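Open Towers: The Workstation Teardown Gallery
Posted January 3, 2023 by Malcolm Mottram

I love a tower with its side off. Pull one panel and there's a whole little city in there, and the old office workstations are the best of the lot because everything has a latch, a tray or a handle on it. These are from the Pelten bench, where more than 2,000 machines have come through since we opened the refurb room. Three of the tower on its side, all from the same day. Go slow over these, there's a lot to look at!

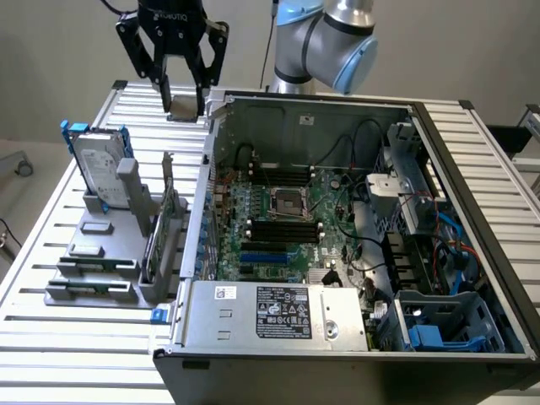
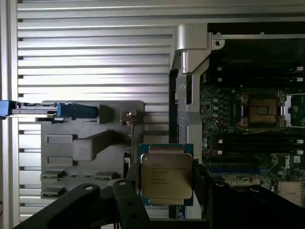
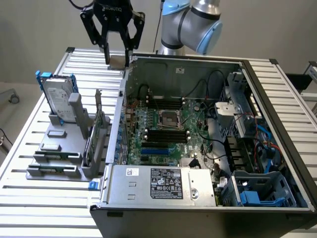 Open workstation tower, side panel off. The Intel Xeon is in the second picture; the first and third show the whole board.

The processor
I never get tired of the top of a Xeon. Teal-green around the border, then that big silver heat spreader taking up most of the face. The ribbed aluminum panel behind it is a beauty too, all those slots catching the light. Yanling Su wants one as a wall shelf and I can't say I blame her.

The board
Memory slots above the socket and memory slots below it, black with white latches. In the third picture the socket is empty and you get a good look at the retention frame and the lever. If you ever work on one of these yourself, keep your fingers (and your sleeves!) well clear of the socket, and put the cap on if you're leaving it open over lunch. I have straightened pins under a magnifier with a mechanical pencil and I don't recommend it as a hobby.

Blue plastic
My favorite part of this whole style of case. Blue handle, blue latch, blue tab: if it's blue, that's usually the bit you're meant to grab. There's a blue latch handle on the drive bay at the bottom right in the third picture, and a longer one with a textured grip on the left in the second. Guilan Fan learned to strip a drive cage in one afternoon just by following the color.

The power supply
Look at the lower part of the first picture for the big silver box with the black label. We test ours on the bench before they go back in anything, and the ones that whine go in Ximeng Duan's bin for the fans.

Cables
Black loops all over the board, and blue SATA cable over by the drives. I like a loose cable run on a machine that gets opened a lot. Tie it all down if you want it pretty, but you'll be cutting those ties again by September.

More galleries: Fikier rack servers, the Vevora mini cases, power supplies A to Z. Got a tower you're proud of? Send it over and tell us what's inside, we'd love to put up a reader page.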